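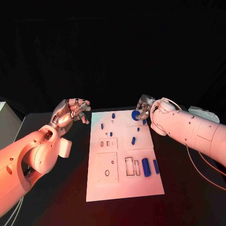
I have been reading the brochure for the Etano two-arm package for most of a month now, which my family will confirm is not a normal thing to do with a brochure, and I keep coming back to the page about hands. Novgate, the company that sells it, offers the same pair of arms with either simple two-finger grippers or full humanoid hands, and the hands are the option everybody asks about. I understand why. Watch a set of jointed metal fingers pinch a flat blue disc just over a white task board, with pegs and cylinders waiting around it, and some part of you wants to reach for the order form right away. I felt it too, and I have been around this kind of equipment long enough to know better. Still, I think most small shops should buy the package with the grippers first, and I'd like to make the case at my own pace, if you'll put up with me.

Let me say what I like about the Etano, because there is a good deal to like. The arms are pleasant to work beside, and the teaching software is the first I've used that my partner in the business, Nazma Matubbar, didn't want to throw out a window. She is a patient woman with machinists and an impatient one with menus. She had an arm doing a simple pick and place before I had finished my coffee, and she went home that evening talking about what else we could hand over to it. I can't remember the last time a piece of software sent anybody home cheerful.

My trouble is with how the hands are sold. The sales talk leans on the peg board, and a peg board is a fair test as far as it goes. Round parts, flat parts, narrow slots, wide cutouts – a machine that can deal with all of those has learned something worth knowing. But the parts on a board like that are clean and made to fit, and the parts in my shop come out of a bin with oil on them and a burr on one side. When we had the loan unit we ran 210 of our own bushings through it, first with the hands and then with the grippers. The hands missed 20. The grippers missed 2. I don't offer that as science, and I'm sure a person with more time would have tuned the hands and narrowed the gap. We didn't have more time, and I doubt most of you do either.

Shafiq Sheikh, who runs the assembly floor at Gorholm, thinks I'm being an old grump about this. He bought the hands, and his argument is a good one. His people change products so often that they used to spend their mornings swapping gripper fingers, and now they don't. He told me over dinner that they had built 105 different fixtures over the years and that he would happily never build another. I believe him! If I had his mix of work I might have bought the hands too, and I've told him so, though I made him pay for dessert first.

What I would ask of Novgate is a kinder way in. Sell the arms with grippers, and let a shop rent the hands for a season before it has to commit. Haque does something like this with its vision add-on, and it won me over as a customer, mostly by leaving me alone with the thing until I had made up my mind. I'd also like to see a demonstration with the buyer's own parts written into the quote – bring a bucket, dump it on the table, and let everyone stand there and watch for an afternoon.

As for us, we've ordered the grippers. Nazma has already taped the page about the hands to the side of the tool crib, at eye level, where I have to walk past it every time I need a drill bit.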